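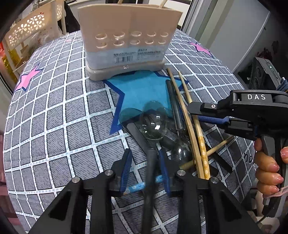 A utensil holder on a grey cloth with stars.

Call for Participants: Pendden Table Stories

Do you eat with chopsticks in one house and with a fork in another? Did you learn a new way to set the table after you moved to this country, or after you married, or after the children left home? We would like to hear from you.

Pendden Table Stories is a small writing and listening project organised by the Dolan Reading Room in Donadport. We are looking for people who live in Donadport, Trolden or the neighbouring towns, and who are willing to write a short text about eating at home. The texts will be printed in a booklet in December, and some of them will be read aloud at an evening in the Reading Room.

What we mean by table stories

We do not look for recipes, although a recipe may of course appear inside your text. We are more interested in habits around the food. Who sits near the kitchen? Which spoon belongs to which person? When do you bring out the good plates, and who decided that they are the good ones? In my own family in Korea we put the spoon and the chopsticks on the right side of the rice, and I was thirty years old before I saw a left-handed person ask politely to change it. My colleague Vangelis Karras has written for us a text about his grandmother's bread knife, and it is mostly about an argument with a neighbour.

Your story can be sad, funny or quite ordinary. It may be about a lunch box at work, a camping trip, a hospital tray, or a meal you ate alone in front of the television.

Who can take part

You must be 18 years or older on the day you apply. You do not need to have published anything. We especially welcome people who write in English as their second or third language, as both of the organisers do. You may also write in your first language, provided that you can bring an English translation, or can sit with us for one afternoon to make it together.

Two people from the same household can apply, but please send separate applications. It is very pleasant for us to receive two versions of the same dinner.

What you will do

Participants come to four Saturday meetings, from ten in the morning to half past twelve. In the first meeting we read some short texts and talk. In the second we write by hand, from objects you carry from home in your bag. Between the second and the third meeting you finish a draft of up to 1,000 words, and one of the organisers reads it and gives you comments in writing. The last meeting is for reading aloud, with tea.

If you miss one meeting we can still keep your place. If you miss two, we will ask you kindly to wait for the next group.
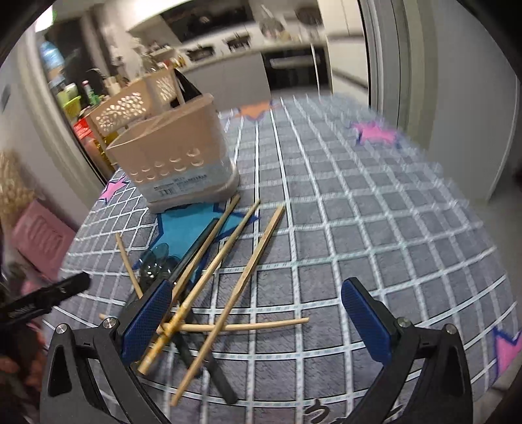
What you receive

Every participant whose text is finished gets an honorarium of $100 and three copies of the booklet. We can refund your bus fare if you keep the tickets. There is no fee for the course. Paper, pens and morning tea are provided, and please tell us about any allergy.

You remain the owner of your text. We ask only for permission to print it once, in an edition of 900 copies, and to keep a copy on the shelf in the Reading Room. If you prefer to use another name in print, or only your first name, this is no problem. Names of family members can be changed as well, and we recommend that you ask them before you decide.

How to apply

Please send us one page, typed or in clear handwriting, with the following:

Your name, your suburb or town, and a phone number or email
The languages you speak at home
A few sentences about a meal or a table you remember
Any Saturday when you already know you cannot come
Anything we should know to make the room comfortable for you

Do not send the finished story yet. We do not choose by grammar or spelling, and I say this as a person who still checks every article in her sentences twice.

Applications can be handed in at the front desk, or posted to Pendden Table Stories, Dolan Reading Room, 721 Trolden Road, Donadport. They must reach us by 1 September 2019. The building is closed on that day but the letterbox beside the green door is open always. All applicants will have an answer by mail or telephone, also those for whom we have no place this time.

The room is on the ground floor and has a ramp from the car park. For questions, please ask at the desk for me or for Vangelis. He is there on weekday mornings, and I am there after lunch.

Gil-soo Um
Coordinator, Pendden Table Stories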